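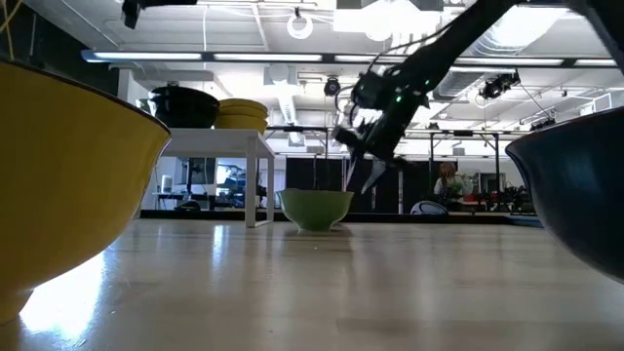 주니퍼 아흐터베르크가 지난번 발표 끝나고 메일을 보냈어요. 배당주만 사 모으면 은퇴 준비는 끝난 거 아니냐, 왜 자꾸 현금 얘기를 하느냐고요. 오늘은 이 질문부터 갑니다. (웃으면서, 천천히)

제 얘기부터 할게요. 저는 볼러소프 배당 펀드에 매달 40만 원씩 넣었어요. 배당금 문자가 오면 그렇게 신나더라고요! 그런데 분배금이 998원에서 353원으로 깎인 분기가 있었습니다. 하필 전세 보증금 올려 줘야 하는 달이었고요. 그때 제 통장에 현금이 없었어요. 그래서 워넥 주식을 제일 쌀 때 팔았습니다. 지금도 속이 쓰려요.

(여기서 잠깐 쉬고, 물 마시기)

배당은 약속이 아니에요. 회사가 이사회 열어서 줄이면 그냥 줄어드는 거죠. 예금 이자랑 같은 칸에 적어 두시면 안 됩니다. 저는 요즘 생활비 여섯 달 치를 따로 빼 놓고, 그 돈은 주식 앱이 안 깔린 은행에 둬요(손이 근질거려서요).

다음, 들라크루아 채권형 상품. 수수료 표 꼭 짚을 것. 600만 원 넣었을 때 첫해 비용이 얼마인지 같이 계산해 보자고 하기. 계산기 꺼내시라고 미리 말하기!

시간 남으면 팬포트 계좌 옮긴 얘기. 없으면 건너뛰고 바로 질문 받기. 10월 모임 신청서는 나가실 때 문 옆에서 가져가시라고 안내.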